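Enari Animal Hospital Extends Boarding and Evening Care

The Enari Animal Hospital has expanded its boarding wing and lengthened its weekday hours, the hospital's management announced. The wing, which opened to clients in June, adds 40 overnight spaces for dogs and cats and gives the hospital a separate area for animals recovering from surgery.

Under the new schedule, general appointments are available until 8 p.m. on weekdays. Urgent cases are seen at any time the building is open, and clients are asked to call ahead so that a technician can meet them at the door. Weekend hours are unchanged.

Demand for boarding has grown steadily. The hospital recorded 2,371 boarding nights last year, compared with 1,142 the year before the Asfaw Street clinic closed and transferred its patients. During holiday periods, management said, a number of long-standing clients had to be placed on a waiting list.

Cats are now housed on a separate corridor from dogs, with its own entrance and ventilation. Rabbits and other small animals may be boarded by arrangement — owners should bring the animal's usual food and bedding. Medication is given by technical staff at no added charge when it has been prescribed by the hospital. Medication prescribed elsewhere must arrive in its original packaging, with written directions.

All boarding dogs must be current on rabies, distemper and kennel cough vaccinations. Cats must be current on rabies and feline distemper. Records from other practices are accepted if they are received before check-in. Animals that arrive without records may be examined and vaccinated on the day of admission, subject to the availability of a doctor.

The hospital has also adopted Mitonano, a client records service, for appointment reminders and prescription refills. Clients who prefer to receive reminders by mail may continue to do so by notifying the front desk. Existing account numbers remain valid.

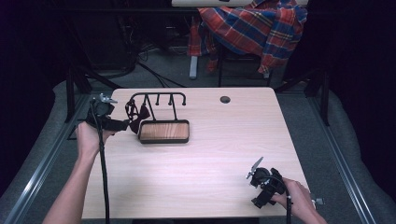
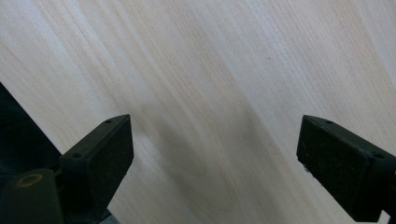
ELTAMARI, August 7, 2024

Boarding reservations for the fall holiday period are now being accepted. A deposit of $15 per animal is required at booking and is applied to the final bill. Deposits are refunded in full if the reservation is canceled at least two days before arrival.

Clients with animals already on the waiting list do not need to reapply — the front desk will contact them in the order in which their requests were received. Tours of the boarding wing are offered on weekday afternoons by appointment.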